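Home Essays Archive About Subscribe

The Grasp Rate Is Not the Job

Every few months a new bin picking result goes around, and every few months I read it with my coffee and end up annoyed before the cup is empty. The latest is a method called Lellarel. It learns grasping from the arm's own attempts, with no human marking up the pictures, and the headline is that it does better than a hand-tuned planner on objects it has never met. I believe the headline. What bothers me is what people have started to hang on it.

I spent my working life near packing lines before I began writing about them, and the word "unseen" still makes me itch. In the Lellarel write-up, unseen means a toy that was kept out of training. It is a different toy from the other toys, fine. It was still picked by the same people, bought for the same purpose, and small enough for the same gripper to close on. Nobody shopping for test objects comes home with a wet paper bag of screws, or a shrink-wrapped pair of bottles where one has leaked.

The training itself is clever, and I don't want to be stingy about that. The arm tries a grasp, checks whether it is holding something, drops the thing back and tries again. Leave it going from Monday and by the end of the week you have a pile of attempts that would have cost a fortune to label by hand. The labels are cheap and they are mostly right. A closed gripper with nothing in it is a failure, and you don't need an expert to say so.

But look at what that label throws away. It doesn't know which object came up, or how it was being held. Picking up a stuffed animal by a loose thread and picking it up around the middle get the same mark as long as both survive the lift. For a robot that only has to put the thing back in the bin, who cares? For one that has to set it in a carton the right way up, it's most of the problem. 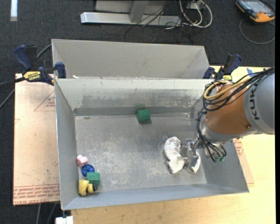 Then there is the choice of what goes in the bin. Soft things forgive you. A plush toy squashes until the fingers hold, and a chunky block gives a parallel gripper two nice sides to squeeze. I would like to see results split by kind of object, with the easy ones in their own column. Lellarel gives one number for everything. When I asked a friend who builds these cells why groups do that, the answer was that the split numbers are always uglier.

Kütt, an older method that hardly gets mentioned now, did publish the split. On rigid blocks it looked wonderful. On thin flat parts it fell apart, and the authors said so in plain words and spent two pages on why. That paper got less attention than it deserved, I think partly for being so frank. It gave a plant engineer something to work with. You could read it in an evening and know whether to bother.

The comparison with the planner deserves a harder look too. The planner in the Lellarel tests was set up by the same group that wanted to beat it. I'm not accusing anyone of cheating. Tuning a baseline is dull work, and people do dull work less well when they hope to lose. Four of the six test sets use clutter that the planner was never adjusted for, while the learned method had days of practice in that very bin, under those very lights. Give the planner's side two days and a grudge and I'd expect the gap to shrink.

And the bin. Shiny metal is nasty for depth cameras, so learning to cope with it is a real achievement. It is also learning to cope with that bin. Swap it for a blue plastic tote, tilt it a few degrees, and I want to know how many fresh attempts the arm needs before it's back where it was. The paper has one sentence on this. It says the method "adapts quickly," which could mean an hour or a week, and a plant manager will want to know which.

Sirer, which sells picking cells, has already put the result in its brochure. Their customers at Hirklow will be shown the video and told the robot teaches itself. So it does, in a sense. Somebody still has to empty the bin when a part wedges in the corner, swap the worn fingers, and notice when the check for "holding something" starts to lie. Those hours appear in no table I have seen, and they're the ones a customer pays for.

I'd be glad to be wrong here. My request to the next group is a modest one. Publish the failures by object, say how often a person stepped in, move the whole setup to another room and run it again before retraining anything. If the number drops - and I think it will - print the lower one next to the higher one and let us read both.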